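Folding on the bed: fitted sheet ridges and crumpled shirts
Laundry and Linens > Folding and Storage
Started by dusico_flat, 3 August 2026

dusico_flat
Original poster
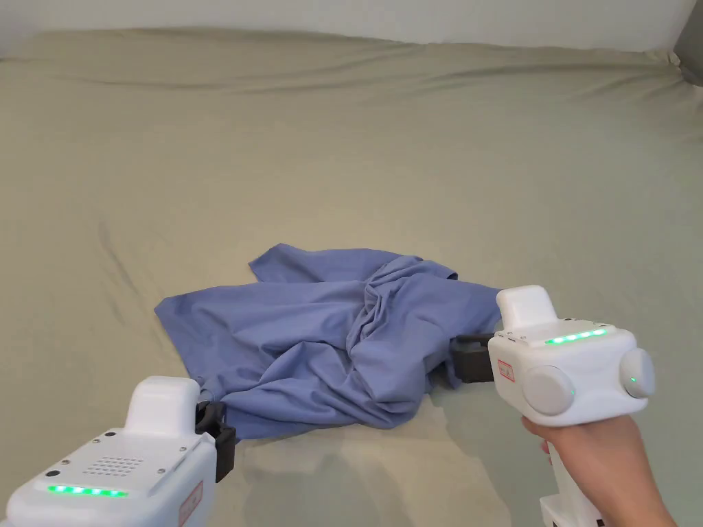
Blue garment in a heap on the bed, green sheet underneath.

I have no table deep enough for a full shirt, so all folding gets done on the bed. Mattress is medium firm. Sheet is a cotton sateen from Buswood, 324 thread count according to the packaging, washed maybe once a week since January.

Problem: the shirt comes out of the basket in a ball and I lose most of my time getting it from ball to flat. Once it is flat the fold itself is quick. When I pull one side out, the sheet comes with it and I get creases in the sheet, which then print into the shirt when I press down. There is also a ridge of slack sheet along the wall side that creeps toward me over the course of a load.

Questions are whether there is a better order for opening up a balled shirt, and whether the sheet is worth replacing with something that grips less or more. I don't know which direction is the right one.

marl_and_twill
Member

Order matters more than the surface. Find the shoulder seams first. Ignore the hem and ignore the sleeves. Pick up both shoulders, lift the whole thing clear of the bed, one shake, then lay it down hem first and lower the shoulders last. The hem lands, friction holds it, and the body goes flat under its own weight.

If you start by pulling a corner sideways along the bed, you are dragging the full weight of the shirt across the sheet and you will bring the sheet with it.

gusset
Member

Disagree in part. Lift and shake works for a woven shirt. For a thin jersey it stretches the shoulder line if you do it every time, and you get those two little peaks. I spread jersey in place: left side out flat, then walk the twisted part over to the right a handful at a time, keeping the left side pinned with the other hand.

OP, what is the fabric? I can't tell from the photo if that is knit or woven.

dusico_flat
Original poster

Knit. Cotton with a little elastane, I think. The tag is washed out.

I have been doing something close to what gusset says but without holding the first side down, so it slides back.

marl_and_twill
Member

One shake per wash is not going to stretch a knit with elastane in it. The peaks come from hangers.

gusset
Member

They come from both. I stopped using hangers for jersey years ago and still had them until I stopped shaking. I accept that is one closet's worth of evidence.

hemline_B
Member

Leaving the shake argument alone. The sheet question has an easier answer: put something on top of the sheet. I use a Worier ironing blanket, the plain felted one, unfolded across the middle of the bed. It does not move on sateen if the mattress is made properly, and the shirt does not print because the surface has no creases to print from. Folds up and goes under the bed afterward.

A thick bath towel does the same job for small items. It is too narrow for a long-sleeved shirt.

dusico_flat
Original poster

Does the felt leave lint on dark clothes?

hemline_B
Member

First 2 or 3 uses, yes. Wash it separately before you start. After that I have not seen any on navy or black.

pillowend
Member

On the ridge at the wall. In the photo it runs along the far edge of the bed, which to me says the elastic is not getting far enough under the mattress on that side. Common when a bed is against the wall, since you can't reach down there to tuck. Pull the bed out, tuck the far side first, push it back, then do the near side last. Most people do the near side first because it is the one they can reach, and all the slack ends up at the wall.

Could also be pocket depth. If the sheet is cut for a deeper mattress than yours you will have that ridge whatever you do. Dai used to sell clip straps that run under the corners and take up the extra. I have a set of 4 and they hold, though they are a nuisance on laundry day.

marl_and_twill
Member

Clip straps chew the hem. I would fold the excess under and leave it.

pillowend
Member

Mine haven't. The clips with metal teeth do, the ones with the rubber button don't. Check which type before buying.

gusset
Member

Also, OP, you say you press down on the shirt. What for? Smooth outward with a flat hand, light pressure, from the center of the chest toward the side seams. Pressing straight down on a mattress makes a dent, the sheet bunches around the dent, and the bunching is what you are printing into the cloth. On a table pressing does no harm. On a bed it does.

dusico_flat
Original poster

I press to get the air out before the last fold so the stack sits lower in the drawer. Will move that step to the top of the dresser, which is big enough for a folded shirt.

Tried a few things on tonight's load. Bed pulled out and far side tucked first: the ridge is smaller but still there, so I suspect pocket depth as well. Shoulders first, no shake, just lifted and lowered: much faster than dragging. The sheet stayed put. Sleeves still end up underneath about half the time.

marl_and_twill
Member

For the sleeves, lay it face down. The sleeves fall outward more readily when the front of the shirt is on the bed, and you need it face down for the fold anyway.

hemline_B
Member

Agree with that one. Also take them out of the dryer sooner. A shirt that sat in a ball for an hour needs more smoothing than one that sat for five minutes, and no surface fixes that.

dusico_flat
Original poster

No dryer here, they come off a rack and go into the basket. I could stop throwing them in, I suppose. Will measure the mattress and the sheet pocket and post both depths when I have them.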